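Magazine > Features > Machines at Work
Issues Features Reviews Letters Subscribe

The Bouquet That Wouldn't Let Go

The first thing I heard when I walked into the Potau workshop in Skiltevbridge was a click, then a long electric whine, then somebody yelling "Stop!" I'd been there maybe 4 minutes. I still had my coat on.

Potau builds arms for fussy, fiddly jobs, and the one I'd come to see arranges flowers. Fake ones, for now (real ones bruise, and they cost a fortune to practice on). Its name is Drumness, and by June it had put 4,000 stems into vases without anybody getting hurt. Then one afternoon it closed on a tulip while a technician was reaching in to straighten the same tulip, and it kept on closing. She got away with a fat purple thumbnail. Everyone in the building still winces when they tell it.

What bugs them is that the arm has a force limit, and the limit worked fine on the bench. Squeeze a block, it backs off. Squeeze a steel rod, it backs off. But an artificial stem is soft on the outside and stiff in the middle, and the software had been taught to forgive that first bit of squish. A thumb, I'm sorry to say, is also soft on the outside and stiff in the middle!

So they went back through the logs, all 184 hours of them, and found 17 other grips where the fingers had pushed past the limit and no alarm went off. Every one of them was on a stem, and most came when stems were crossed over each other and the arm had grabbed more than it meant to. I asked if I could watch a normal session with the new settings, and they said sure, as long as I stayed behind the yellow tape.
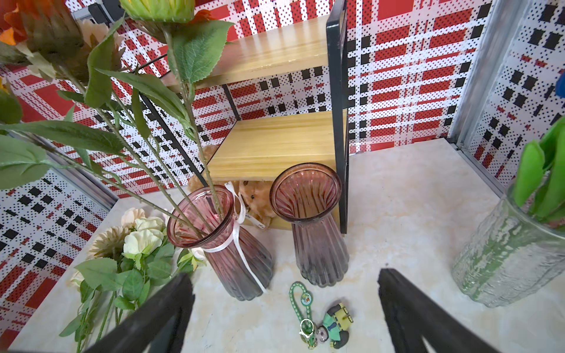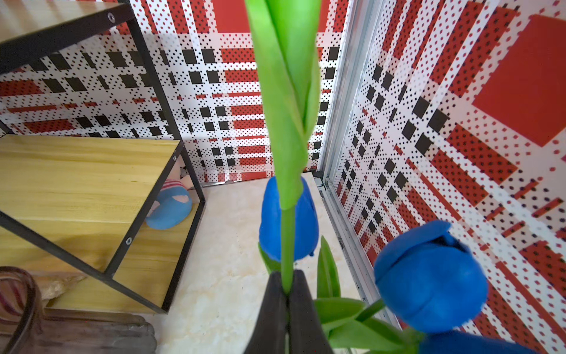
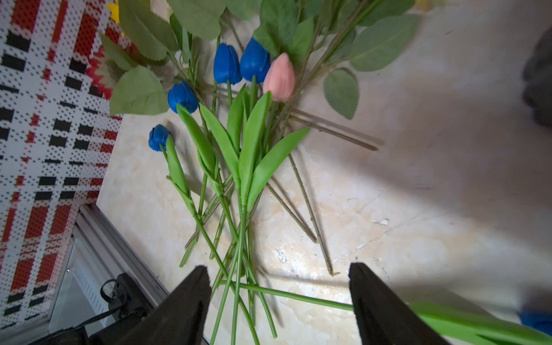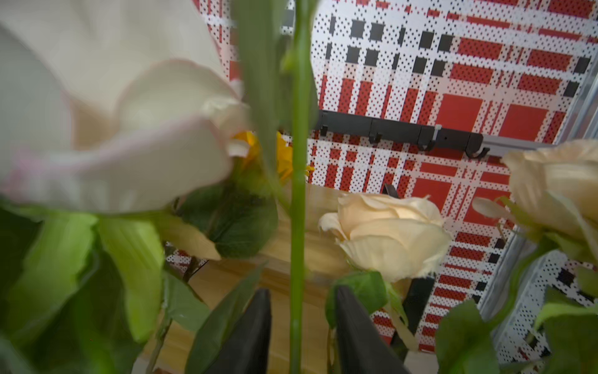 Roses, tulips and a lot of greenery, as seen from the wrist of the arm. In the second picture the fingers are closed on a tulip stem.

I'll admit I had pictured something more dramatic. It's slow work, and after the first hour I was rooting for individual tulips. The new rule is simple enough that even I could follow it: if the fingers meet more push than they expected, at any point, they open and the arm freezes until a person clears it. It froze a lot while I was there. The woman at the desk would sigh, get up, press the button, sit down again.

The other fix is a mat on the floor that cuts power when you step on it. Ha, the company that makes the mats, sent one that was too short, and you could get a hand to the table by leaning over it. I know because I tried it (with the arm off, and with permission). A longer one is on order, and until it shows up the rule is two people in the room, one of them with a palm on the stop button.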